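Home | Notebooks | Protocols | Contact
Last updated 03/04/2019

Marriage Study Notebook, Cenosov survey

The second mailing to couples is closed. Of 2220 questionnaires sent, 1698 came back. Coding of the section on shared chores has begun.
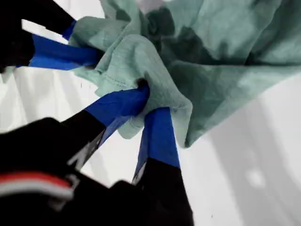
Spouses often disagree on who does the laundry, and the answers are to be coded separately for each partner. The heading "household linens" is too narrow. A crumpled green cloth such as this one could be entered under cleaning or under laundry, and coders are to record both. The Truvix file has been amended.

Interviews with separated couples remain set for July, with 81 agreed so far.

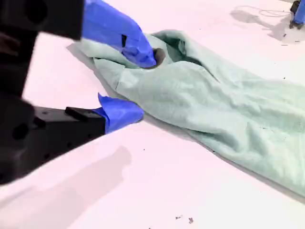 Are couples who separated after the first mailing kept in the sample?
They are kept, under a separate code, and each former spouse receives a separate form.

Sikia tables still to be checked against the paper forms.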